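Washing and Storing Bedding in a Small Apartment

Most bedding problems come from two things: washing too much at once and putting it away before it is fully dry. The notes below cover sheets, blankets, bedspreads and pillows for a household with one ordinary washer and not much closet space.

How often

Sheets and pillowcases once a week, or every other week if you shower before bed. Monday works for us since the laundry room in the building is quiet then. Mattress pads every two months. Blankets and bedspreads at the change of season, more if there is a dog or cat that sleeps on them.

Pillows can go three or four months between washes if you use a zippered protector under the case. Wash the protector monthly.

Sorting

Keep sheets away from towels. Towels are heavier, take longer to dry and rub lint into smooth cotton. Keep fitted sheets away from anything small as well. Socks and pillowcases work their way into the corners and come out of the dryer still damp in the middle of a ball.

Close all zippers and snaps. Turn duvet covers inside out and shake out the corners, where the lint collects.

Water and detergent

Warm water is enough for a normal load. Use hot for white cotton if someone in the house has been sick, after checking the label. Measure the detergent. The line on the cap is usually for a full, dirty load, and sheets are rarely that dirty. If they feel stiff or slightly waxy when dry, there is leftover detergent in them. Run them again with no detergent and half a cup of white vinegar in the rinse. Don't use vinegar in the same load as bleach.

Skip fabric softener on anything with a texture you want to keep. It flattens waffle weaves and leaves microfiber feeling greasy.

Textured covers and quilted spreads

A covering with a raised weave needs room in the drum. If you can't put your hand flat on top of the load with space to spare, take it to a laundromat with a large front loader. Use a gentle cycle and a low spin. A high spin sets creases that are hard to get out of a dimpled surface with an iron, and ironing crushes the pattern anyway.

Gray and other mid-tone covers show lint more than you would expect. Go over the bed with a dry rubber glove before washing, in one direction, and pick up the rolls of lint as they form. Sticky rollers work too but use up a lot of sheets on anything bigger than a twin.
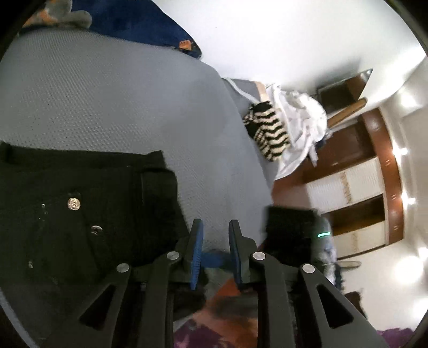
Stains

Treat them before the wash and check again before the dryer. Heat fixes most stains for good.

Blood: cold water only, as soon as you can. Soak for 40 minutes, rub in a little bar soap, rinse, repeat.

Sweat and yellowing: a paste of baking soda and water, left on for an hour, then a warm wash.

Coffee and tea: rinse from the back of the fabric, then a drop of dish soap.

Body lotion and hand cream: cornstarch overnight, brush off, then dish soap. Lotion is behind most of the gray patches at the top edge of a bedspread.

Drying

Shake each piece out before it goes in the dryer. Stop the machine halfway, pull everything out, untangle it and put it back. Medium heat is plenty. Take sheets out while the hems are barely damp and put them over a door or a rack for the last bit.

A bedspread can be dried over two parallel lines or two rack bars so that air gets between the layers. Turn it after a few hours. Before you fold it, feel the seams and the binding. If they are cool to the touch, they are still damp.

Folding and storing

Fold a fitted sheet by tucking the corners into each other, laying it flat and folding it in thirds. It won't be perfect and it doesn't need to be. Put each set inside one of its own pillowcases so you can grab the whole thing at once.

Keep winter blankets in cotton bags or old pillowcases. Plastic bins are fine for a damp basement, but only for bedding that has been dry for at least a day. Vacuum bags save space but flatten down and wool, so keep those for polyester fill.

Label the bags by bed size. Twin and full look the same once they are folded, and you will unfold the wrong one every time.

Airing the bed

Pull the covers back in the morning and leave them that way until after breakfast. In summer, strip the bed completely once a week and let the mattress sit bare for a couple of hours with a window open. Vacuum the mattress with the upholstery tool at the same time, including the piping along the edge, and rotate it head to foot twice a year.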